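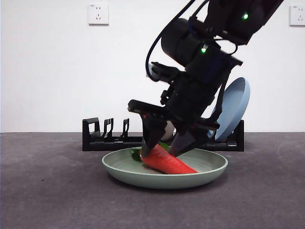
Toy carrot on the sage-green plate, drying rack behind it.

Search this site Go

4 min read

How I Clean and Sort the Play Kitchen

Our play kitchen had gotten to the point where I was finding pretend vegetables in my boots, so I finally sat down and worked out a routine (my sister Nantana Panyasiri has been asking for it ever since!). It takes me one nap time, start to finish.

Before you start, get a dishpan, mild dish soap, an old soft toothbrush, two towels and a dish rack. I keep a beat-up old rack just for toys, and I love it, because the little plates stand up in it the same way real ones do.

Step 1. Dump everything out on the floor. Yes, everything, including whatever is at the bottom of the basket. Pull out anything cracked, anything with batteries, and anything made of wood or felt. Those don't go in the water.

Step 2. Fill the dishpan with warm water and a small squirt of soap. Food first, dishes second. If a piece has grooves or ridges, go along them with the toothbrush, and get in under any leaves or stems too, that's where the gunk hides. Squeeze anything hollow to see if water comes out. If it does, keep squeezing, then leave it hole side down.

Step 3. Rinse and rack. Plates go upright, food goes on a towel with a bit of space between pieces. I leave ours overnight. I rushed it in August and put a damp corn cob back in the bin... don't do that.

Step 4. Sort by meal! I used to sort by color and it lasted maybe an hour. Now each plate gets a few things that go together, and the kids can put them away without me. A carrot on a green plate is "soup stuff" at our house, don't ask me why.

Step 5. Put it away low. We have 4 shallow bins on the bottom shelf, no lids, with the plates stacked beside them.

For wooden pieces, wipe with a barely damp cloth and dry them right off. Stickers come off with a dab of cooking oil and a fingernail, and then you wash the oil off with the same soapy water.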